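5. Effect of marker visibility on pose recovery

The last part of the Risto project measured how often the pose of a hand-held gripper could be recovered from its own wide-angle camera and the square markers in the room. Two settings of the tracking code were compared. Setting A used a single marker per image. Setting B used every marker found and solved for one pose.

A total of 1,022 short recordings were made in March. Of these, 21 were discarded before processing – the clock offset between the gripper and the head camera was too large to correct – and one more was lost in a file transfer, leaving 1,000 for the comparison.

Setting A failed to return a full track in 58 recordings. Setting B failed in 21. Most of the remaining failures came from quick wrist turns, where marker edges were smeared over several images in a row. Lowering the exposure time would likely help, but this was not tested.

Two limits should be noted. All recordings were made in one room, so the results say little about other lighting. The head camera track was used as the reference, and its own error was not measured separately – small differences between the settings should therefore be read with care.

The marker layout and the processing scripts are listed in Appendix B.
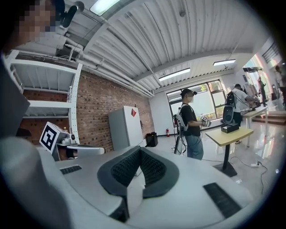

Figure 7. Workspace from the gripper camera, with the V-shaped jaw cradle in the foreground and a marker cube near the shelves.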